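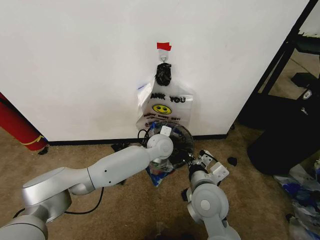
Current system: one hook, one smiley bag.

Adhesive hooks, rental walls, and how much weight is too much?
Posted by Chelsea Garside

My lease says no nails, with a $100 charge per hole, so I've gone all in on stick-on hooks. The bag by my desk is fine. The trouble is that I got ambitious in August and hung my winter coat on the same kind of hook, and at 4 a.m. it came down with a noise like a burglar giving up. It took a patch of paint with it. Is there a trick to this, or do I just own a floor coat now?

Darcy Ellery
Did you wipe the wall with rubbing alcohol first? Not the spray cleaner, that leaves a film. Then press for 30 seconds and leave it alone for an hour before you hang anything.
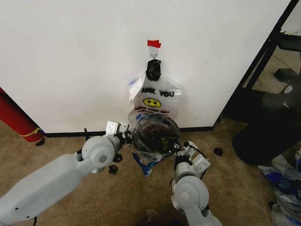

Also read the weight on the package and cut it in half. I trusted the full number once and lost a mirror. If your paint is newer than a month or so, wait. Fresh paint lets go of the wall before the hook lets go of the paint, and then your landlord gets to use the word "remediation."

Zoriana Tymoshchuk
Agree with Darcy, except I wait overnight. When you take one off, pull the tab straight down along the wall, slowly. Pull it toward you and you'll be shopping for spackle. For a coat, get an over-the-door rack. Mine has held four coats and a grudge for years.
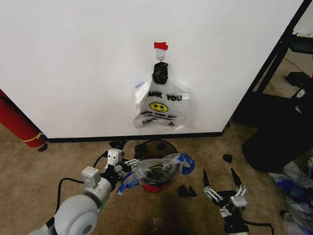 Chelsea's hook, still up as of this post.

Amândio Bastos
just use nails and fill the holes with toothpaste

Zoriana Tymoshchuk
Please don't do that. It yellows.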